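Tokadau tabletop set: README

Tokadau is a small collection of pictures of household things on a white gridded board. It covers kitchen utensils, lamps and stands, and other items that end up sharing a table when a room gets sorted out. The set is kept by the Wetomo project and is released in parts. These notes cover part 3.

Board and items

The board is pale, with a faint grid and a light wooden rim. Items are laid flat or stood up as they would be on any table.

Both pictures: long-handled utensil and white stand.

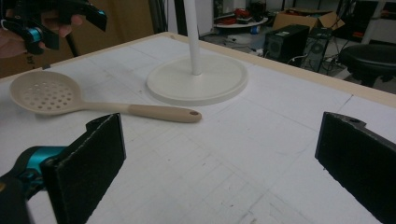
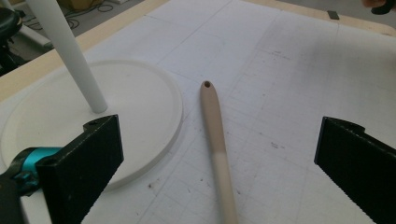
A user going by Samir wrote in July that the utensil names gave him trouble. His kitchen list had "skimmer," "slotted spoon" and "strainer spoon" for what he considered one tool, and he asked which word we wanted. He also thought anything with a hanging hole should be tagged that way, as he sorts his own drawers by what can go on a hook.

We took both points. From this part on, "skimmer" means a round, shallow bowl with holes. "Slotted spoon" is kept for a deeper bowl with long slots. "Strainer spoon" is no longer used. The tag "hangs" goes on any item with a hole or loop at the end of the handle, whether or not there is a hook for it.

Naming rules

Use the everyday name first, then the color.
Use "stand" for a base with a pole when the top is not in view. Do not write "lamp" unless the lamp can be made out.
Write "tan" or "beige" for handles when the material is unclear.
Leave marks on the board out of the item list.

Files

Each part holds up to 200 pictures in folders of 10. The item list is a plain text file, one line per item, in the same folder as the pictures. The older Vaveo lists use a different column order and need to be converted before merging.

Known problems

Part 1 still has the old utensil names.
White items on the white board are easy to miss in the small previews. Check the full-size file before marking one as absent.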